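Getting Your Sweaters and Blankets Through the Winter

December 10, 2019

I've been meaning to write up my winter woolens tips for ages, and then last week I opened the hall closet and got hit by an avalanche of scarves, so I guess the time has come! Most of this I learned by ruining things. I once shrank a cardigan so badly that it would have fit a medium-sized teddy bear, and I loved that cardigan.

Let's start with washing, which people tend to overdo. A sweater worn over a shirt doesn't need a wash every time. I air mine out overnight on the back of a chair near a cracked window (even when it's freezing out - cold air does wonders for kitchen smells) and then it goes right back on the shelf. I'd say most of mine get washed two or three times in a whole winter, and the thick ones maybe just the once in April before they get packed up.

When it really is time, I use the bathroom sink or the big dishpan. Cool water, never above 30 degrees Celsius if you go by the care label (that's 86 for the rest of us), and a small squirt of baby shampoo if you don't have wool wash in the house. Push the sweater under, squeeze it gently a few times, and walk away for fifteen minutes. No rubbing, no wringing, no holding it up by the shoulders while it's full of water. That last one is how you get a sweater dress you never asked for.

To get the water out, lay the sweater on a bath towel, roll the whole thing up like a jelly roll and kneel on it. I mean it, put your weight on there! Then unroll, swap in a dry towel, and leave it flat somewhere away from the heater. Turn it over the next morning. In our old apartment on Nasell Street there wasn't a spare flat surface in the place, so I used to dry them on an oven rack set across the bathtub, and that worked fine too.

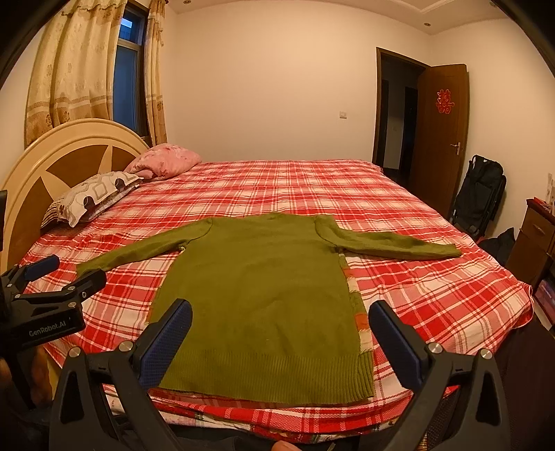

Folding is where I changed my ways the most. I used to hang everything, and I had those funny little shoulder bumps on every sweater I owned. Now I fold on the bed, where there's plenty of room and I can do the whole pile in one go with the radio on. Put the sweater face-down with the arms stretched out to either side, like the green one on the plaid sheet, and smooth it with your palms from the collar down to the ribbing. Fold one side in toward the middle and bring the sleeve straight down along the body, then do the same on the other side. After that it's just the hem up to the collar, once for a chunky knit and twice for a thin one. Heavy ones go on the bottom of the stack. Mine started toppling whenever I went higher than five or six, so I keep them low.

Pills next! I have tried the fancy combs, the pumice stone and the battery thing with the tiny blades, and for wool I still go back to a plain disposable razor. Pull the fabric tight over a hardcover book and take short, light strokes in one direction. Stay away from the seams and anything with a cable pattern. Then a strip of wide packing tape wrapped sticky side out around your hand picks up the fuzz. If you're nervous, start on the inside of a cuff.

Now, moths. I had them one year and I don't ever want them again. Cedar blocks smell lovely but they fade, so give them a quick rub with fine sandpaper when you can't smell them anymore. What got rid of my moths for good was vacuuming the closet (corners, baseboards, the crack behind the shelf) and putting every single wool thing in a sealed bag in the freezer for 2 weeks. My freezer was full of hats. We ate a lot of pasta that month.

Blankets get the same treatment, only with more grumbling. A big wool blanket won't fit in my sink, so it goes in the tub, and I tread on it with bare feet like I'm making wine. Drain, rinse, drain again, and let it sit against the side of the tub for an hour before you even think about lifting it. Two people is better for that part. Fleece throws can go in the machine on cold, but skip the fabric softener, which makes them go flat and a bit greasy.

A few odds and ends before I go make dinner:

Snags should never be cut. Poke a crochet hook or a blunt needle through from the inside, catch the loop and pull it to the back.

Old pillowcases make great storage bags for scarves and gloves. Fold the open end under and they stay shut.

If a wool sweater itches, add a spoonful of white vinegar to the last rinse. The smell goes away as it dries, I promise.

Save the spare yarn and button that come with a new sweater. I keep mine in an old cookie tin with a scrap of paper saying which is which, and I've used it more times than I can remember.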